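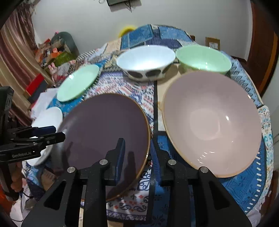 # Equipment Plan and Budget: Tableware Handling Project

Prepared by Chae-won Na and Anoma Gunawardena
Advisor: Aldo Bassi
10 June 2026

## 3. Purchases requested

The team requests $700 for the second phase of the project. The largest item is a spare pair of gripper fingers from Vondráček, quoted at $60 per finger with brackets. The remainder covers mounting hardware, cables, storage and a second set of plates and bowls in mixed sizes.

| Item | Supplier | Priority |
|---|---|---|
| Gripper fingers, 2 | Vondráček | High |
| Table stand clamp | Skekero | High |
| Cables and ties | Uneck | Medium |
| Plates and bowls | Local store | Medium |

Delivery from Skekero takes roughly 20 days. Orders should be placed before the summer break so that trials can resume in October. Soon-im Shim will keep the receipts and record any change in price.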